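Two Grippers, One Table: Parveen Siddiqui on the Wellbridge Build

Parveen Siddiqui did not plan to build grippers. She joined the Wellbridge shared workshop to fix a bread slicer, stayed for the laser cutter, and by February had a drawer full of printed fingers that would not close evenly. The drawer is still there. She pulls it open before she answers the first question.

"These are all the ones that were wrong," she says. "I keep them so I can measure them when I forget what I tried."

The project is called Storden, after the street where she and Gilang Entili first shared a garage. The aim is a small two-armed machine that can do bench chores: fold a cloth, put screws back in a tray, hold a board steady while a person solders. The arms themselves are only half assembled. What works now is the part that goes in a person's hands, a pair of hand-held grippers with marker cubes on them. A person does the chore with the grippers, the motion is recorded, and the arms are supposed to learn from the recordings later.

Siddiqui handles the mechanical side. Entili writes the software. Wajid Tanoli, a retired machinist, comes in on weekends and tells them which parts will break.

"Wajid was right about the hinge pin," Siddiqui says. "He was right about the second hinge pin too. We used a steel one after that."

Asked why they did not buy a finished gripper, she says they looked. The ones that would have suited them cost more than the whole budget, which stands at $3,825 and has to cover the arms as well. So far they have spent $1,633 of it, most of that on motors. The money came from members, plus a small amount Siddiqui put in when she sold her old drill press.

"I miss the drill press," she says. "I don't miss it every day."

The first pair of grippers was too heavy. Entili could use them for about 20 minutes before his forearms gave out, and his last few recordings from any session were useless. They cut weight from the handle, then from the trigger, and then found they had cut too much from the trigger. It flexed. The fingers would look closed while the part inside them slid out.

"You'd have a perfectly good recording of a person picking up nothing," Entili says. He is at the next bench for most of the interview and joins in when he hears his name.

The fix was a rib along the back of the trigger and a thicker wall near the pivot. Siddiqui printed it in one evening. It took longer to get the return spring right, and she is still not happy with the spring on the left side, which she calls sticky. 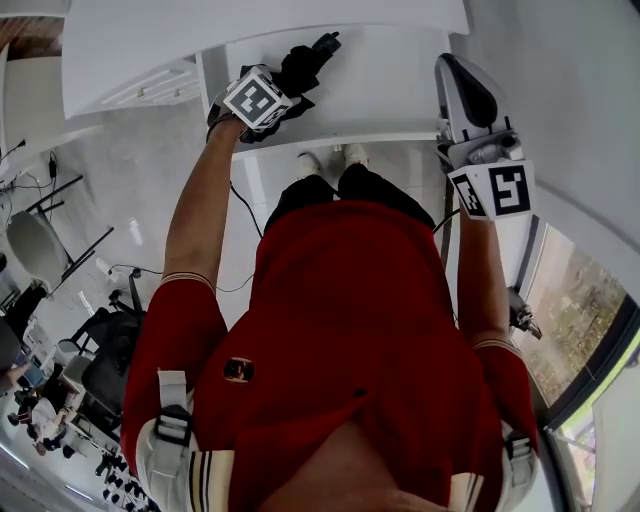
The marker cubes gave them a different kind of trouble. Each cube carries black-and-white square patterns, and the software works out where the gripper is from whichever faces the camera can see. The early cubes were printed on glossy paper and glued on. Under the workshop lights the gloss washed out the pattern, and the tracking would jump across the table and back again.

"Matte labels," Siddiqui says. "Two weeks of looking at code, and it was matte labels."

Entili disagrees about the two weeks. He says it was closer to one, and that he found a real bug while he was looking. The bug had to do with the order in which the faces were read. He offers to show it. Siddiqui tells him to show it afterward.

Daylight is the other thing they have had to work around. On a bright afternoon the exposure changes when a cloud goes over, so they now lock it at the start of each session and write the setting in a notebook. Tariq Jatoi, who looks after the workshop calendar, gives them the table early on Sundays when the light is steadier and fewer people need the saws.

They have 37 recordings they consider good. Siddiqui is strict about this. A recording is thrown out if a cube is hidden for more than a moment, if a cable snags, or if the person doing the chore stops to think. The last rule was hers and it is not popular.

"People stop to think all the time," Entili says. "That's how people do chores."

"Then they can think before they start," Siddiqui says.

Cables come up often. The plan was to go without them, with a battery in each handle, but the batteries put back all the weight they had taken out. Tanoli suggested running the cable down and away from the wrist with plenty of slack, the way he used to hang an air line. They tried it. It helped, though they still check the slack before every take.

The harness took three versions. Siddiqui's sister Bushra, who sews, made the first out of canvas, and it held well but rubbed at the neck. The one they use now has plain webbing and plastic buckles, and it can be adjusted to fit anyone in the group. Bushra thinks the canvas one was better made. Parveen agrees with her and still uses the webbing.

The arms are the next job. One has all its joints fitted and can be moved by hand through its full range. The other is waiting on a shoulder bracket that came back from cutting with the holes in the wrong place. Siddiqui has marked the correct ones in pencil and intends to drill them herself, on the workshop's press, when it is free.

She is careful about what she promises. The first test will be the cloth, she says, one fold, in half, with a person standing next to the stop switch. If that goes well they will try the screws. Soldering help is a long way off and may not happen at all.

The group will have the grippers out at the workshop's open day on Sun 14 October, and visitors can try them at the table. Siddiqui asks that people take off rings and bracelets first. The left spring may have been replaced by then. She has a new one on order.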